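The new planner had passed 78 runs in simulation, and Poppy Dunmore did not care.

"Simulated tomatoes don't roll," she said.

Trevor Pearce had flown in from Fairclough with the update on his laptop. He called it a reasoning layer. Poppy had read the code on the train and found a lookup table, a retry loop and 35 lines of comments promising more.

"It knows what a vegetable is," Trevor said.

"It knows what a box around a vegetable is." She scrolled through the log. "Why is the confidence always the same number?"

He leaned in. Somewhere behind them a fan came on.

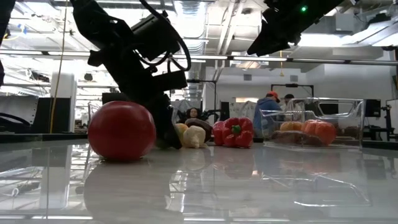

"That's a default," he said finally. "It fills in when perception times out."

"So how often does it time out?"

He typed for a while. Medside had already paid for 2,000 licenses, and the demo was in August. She watched him filter the log once, then again with a looser filter — the second one didn't help.

"Most of the time," Trevor said.

"Then what's choosing the grasp?"

He opened the file and read it with his lips moving. Poppy pulled a chair over and sat down to wait.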